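Ticket 184: Black bits on the white table, again
Opened by: Cempaka Ngui
Place: Pukdale shared kitchen, long white table
Date: July 14, 2019
Status: open, waiting for answer

Good morning. I write this ticket because the long table in the Pukdale kitchen has a problem which I cannot solve by myself. I wipe it every evening when the cooking group has finished. In the morning, before anybody has eaten, I find small dark crumbs on it again. They are very fine, like ground pepper, with a few bigger flakes among them. I first thought it was food, but we had rice and soup last night and nothing in it was black.

What I have tried until now:

Evening one. I wiped with a damp cloth and the normal Stestel spray. In the morning the crumbs were back.

Evening two. I wiped two times, and the second time with a dry cloth. I also shook out the cloth at the back door first, in case I was carrying the dirt with me. In the morning it was a little less, but still there.

Evening three. I put away the toaster. It normally stands at the window end, so the crumbs from its tray could be blown over the table when the window is open. I also closed the window. In the morning the same.

Evening four. I asked everybody to leave the table free of bread and seeds. Ye-seo Ra kindly moved her bread board to the side counter. The result did not change, so I have told her she can bring it back.

The ceiling over the table looks clean to me, and the lamp also. I stood on the step stool and passed a white paper towel around the lamp shade. It came down with grey dust on it but without black grains.

I add how the table top looks next to the woven piece. Please notice that there is a small heap of grains right against it. 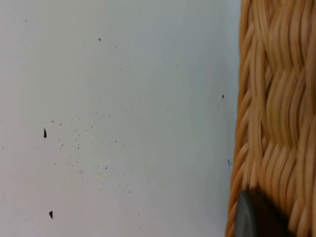

Gyu-bin Byun: We had the same trouble at Clamholm last November and we also blamed the toaster. Please look at the heap and not so much at the rest. When crumbs lie close together against something woven, I would lift that thing and knock it on white paper. Ours had old seeds and tea between the strands, and each time somebody pushed it a few centimetres, more fell out. Wiping around it is no help.

Cempaka Ngui: Thank you, this is a very good idea. I must confess that I have always wiped around it. I lifted it now and knocked it gently over a sheet of paper. A lot of dark grains came out, and also two flakes of the bigger kind. I rubbed one between my fingers and it broke easily, so I think it is something dried from a plant. It has no smell that I can recognise.

Bit-na Baek: It could be from my tea. I used to fill the Ki tin at that end of the table, and I am not so careful with the spoon. Sorry! I will fill it over the sink from now on.

Cempaka Ngui: No problem at all. But may I ask if the leaves of your tea are black or green? If they are green, we must still look for another source.

Bit-na Baek: Black, and quite broken. The bottom of the packet is nearly powder.

Gyu-bin Byun: Then use the vacuum cleaner with the soft brush, both sides, on the low setting. Do not wash it under the tap. One of ours took very long to dry and then it smelled. For the table, take a dry cloth first and the damp one after. If you start with the damp one you only push the fine grains from left to right.

Cempaka Ngui: I have done it as you wrote. The woven piece will stay on the shelf for six days and the table will stay bare. Every morning I will look before breakfast and write here if I find anything.

Si-eun Hwang: I have changed the cleaning sheet on the door. It now says "lift everything, dry cloth, then damp cloth". I leave the ticket open until Cempaka has finished her six mornings.

Cempaka Ngui: First morning, a few grains near the window end, nothing in the middle. I have wiped them away dry and will look again tomorrow.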